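설명서를 버리지 않는 사람

얼마 전 이사를 앞두고 서랍을 정리하다가 설명서만 따로 모아 둔 상자를 꺼냈다. 전기밥솥, 선풍기, 벽시계, 이미 고장 나서 내다 버린 토스터의 것까지 들어 있었다. 같이 정리하던 Yutong Cui는 절반은 버려도 되지 않느냐고 물었다. 나는 버리지 않겠다고 했고, 그날 저녁 내내 그 이유를 생각했다.

요즘 물건에는 종이 설명서가 거의 들어 있지 않다. 상자를 열면 손바닥만 한 카드가 한 장 나오고, 거기에 네모난 코드가 찍혀 있다. 전화기로 찍으면 제조사 홈페이지로 넘어간다. 운이 좋으면 해당 모델의 문서가 바로 뜨고, 운이 나쁘면 국가를 고르고 언어를 고르고 회원 가입 창을 닫은 다음에야 비슷한 이름의 모델이 열 개쯤 늘어선 목록을 만난다.

작년에 Drurik에서 나온 제습기를 샀다. 물통을 비우고 다시 끼웠는데도 빨간 불이 꺼지지 않았다. 카드의 코드를 찍었더니 페이지를 찾을 수 없다고 했다. 고객센터에 전화를 걸어 18분을 기다렸고, 상담원은 물통 뒤쪽의 부표를 손으로 한 번 눌러 보라고 했다. 눌렀더니 불이 꺼졌다. 종이 한 장에 한 줄만 적혀 있었으면 끝났을 일이다.

종이를 없애는 쪽의 논리는 나도 안다. 종이를 아끼고, 무게를 줄이고, 틀린 내용이 있으면 바로 고칠 수 있다. 맞는 말이다. 나도 80쪽짜리 책자를 열여섯 개 언어로 찍어 넣던 시절로 돌아가자는 것은 아니다. 그 책자에서 한국어는 네 쪽이었고, 나머지는 평생 한 번도 펴 보지 않았다. 그런 책자는 없어져도 된다.

내가 바라는 것은 그 네 쪽이다. 부품 이름이 적힌 그림 하나, 청소하는 법, 불빛이 깜박일 때의 뜻, 보증 기간과 전화번호. 이 정도면 접은 종이 한 장에 다 들어간다. 인쇄비가 얼마나 드는지는 정확히 모르지만, 제품을 감싼 비닐과 완충재보다 비쌀 것 같지는 않다.
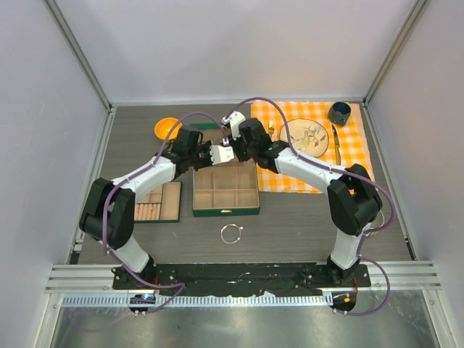 읽는 시간 4분

종이의 장점은 오래간다는 데 있다. 어머니가 쓰시던 재봉틀의 설명서는 나보다 나이가 많다. 모서리가 닳고 기름 자국이 번졌지만 실 끼우는 순서는 지금도 또렷하게 읽힌다. 그 재봉틀을 만든 회사는 오래전에 없어졌다. 홈페이지에만 설명서가 있었다면 회사와 함께 사라졌을 것이다.

링크의 수명은 짧다. 회사가 합병되면 주소가 바뀌고, 홈페이지를 새로 만들면 옛날 문서부터 정리된다. 단종된 제품은 목록에서 빠진다. 그런데 설명서가 가장 필요한 때는 대개 물건이 오래되어 말썽을 부리기 시작할 때다. 새것일 때는 그럭저럭 감으로도 쓴다.

나이 든 사람의 사정도 있다. 아버지의 친구인 Jinfeng Cui 씨는 일흔이 넘었고 평생 기계를 만진 분이다. 배선도를 보면 웬만한 가전은 직접 고치신다. 그런데 지난겨울에 보일러 조절기를 바꾸고는 예약 난방을 한 번도 쓰지 못하셨다. 설명이 전부 동영상으로 되어 있었다. 영상 속 손은 빠르고, 글씨는 작고, 멈추면 화면 한가운데에 다른 영상이 떴다. 나는 그 영상을 보면서 순서를 종이에 옮겨 적어 드렸다. 여섯 줄이었다. 그 종이는 지금 보일러실 문 안쪽에 붙어 있다.

동영상을 싸잡아 나쁘다고 할 생각은 없다. 나사를 어느 각도로 돌리는지, 덮개를 어느 쪽으로 밀어야 빠지는지는 움직임을 보는 편이 빠르다. 다만 찾아보는 용도로는 불편하다. 일곱 번째 단계만 다시 보고 싶은데 처음부터 끌어다 맞춰야 하고, 손에 물이 묻어 있으면 그것도 어렵다. 종이는 싱크대 옆에 펼쳐 두면 된다.

잘 만든 설명서를 만나면 반갑다. Comimstead의 조립식 선반에 들어 있던 종이가 그랬다. 쓰는 나사만 실제 크기로 그려 놓아서 그림 위에 나사를 올려 보면 맞는지 바로 알 수 있었다. 글은 거의 없었고, 순서가 헷갈릴 만한 곳에만 한 문장씩 붙어 있었다. 누군가 옆에서 초보자가 조립하는 모습을 지켜본 다음에 그렸을 것이다. 반대로 대충 번역한 설명서는 없느니만 못할 때가 있다. “본 기기는 사용자의 젖음을 피하시오” 같은 문장을 읽으면 무엇을 조심하라는 것인지 한참 생각하게 된다.

설명서를 쓰는 일이 제값을 받지 못하는 것도 문제라고 본다. 제품이 다 만들어진 뒤에 급히 맡기고, 출시 날짜에 맞춰 며칠 만에 끝내라고 한다. 예전에 번역 일을 할 때 가전 설명서를 몇 번 맡은 적이 있다. 1,698단어짜리 문서였는데 제품 사진은 한 장도 주지 않았다. ‘레버’가 손잡이인지 걸쇠인지 물어보면 답이 이틀 뒤에 왔고, 그때는 이미 마감이 지나 있었다. 나는 그냥 레버라고 적었다. 그 설명서를 받은 사람에게는 지금도 미안하다.

법으로 정하자는 의견도 있다. 나는 거기까지 갈 필요가 있는지는 잘 모르겠다. 안전에 관한 내용은 종이로 넣게 하고, 나머지는 원하는 사람이 신청하면 보내 주는 정도가 적당하다고 생각한다. 우표값 정도는 낼 수 있다. 제품을 더 이상 팔지 않더라도 문서는 내리지 않겠다는 약속도 같이 해 주면 좋겠다. 파일 하나 남겨 두는 데 큰돈이 들지는 않는다.

상자는 결국 새집으로 가져왔다. 토스터 설명서는 뺐다. 제습기에는 부표를 누르라고 적은 쪽지를 테이프로 붙여 두었다.

2019년 7월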